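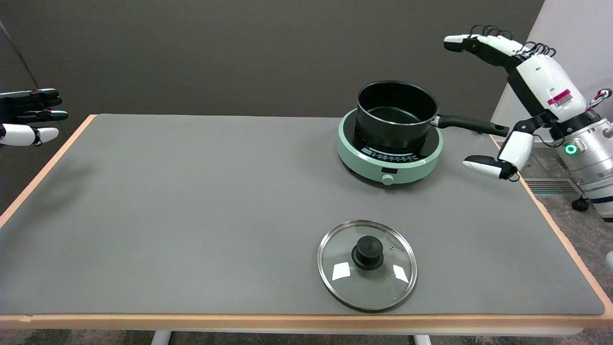

Widel Weekly Planner Pad

An undated desk pad for people who keep saying yes to things and then wonder where the week went. Each sheet covers seven days, with a short column for what must be done and a wider one left blank for rest, reading or seeing friends. Fill in the wide one first.

Folke Lindqvist drew up the layout after a long spell of overwork and still uses it at home in Nekthorpe. It has no habit trackers or scores — a missed day is just a blank square.

Details
74 tear-off sheets, undated
Size: 238 mm wide, A4 height
Uncoated paper, suitable for pencil and most pens
Card backing, glued along the top edge
Cover colours: Lis (pale grey) or Clometti (rust)

The March reprint has slightly darker lines than the first run of 1,000. The layout is the same.

Unused pads can be returned within 30 days. Pads are sold singly — for five or more, please email us before ordering so we can work out the postage.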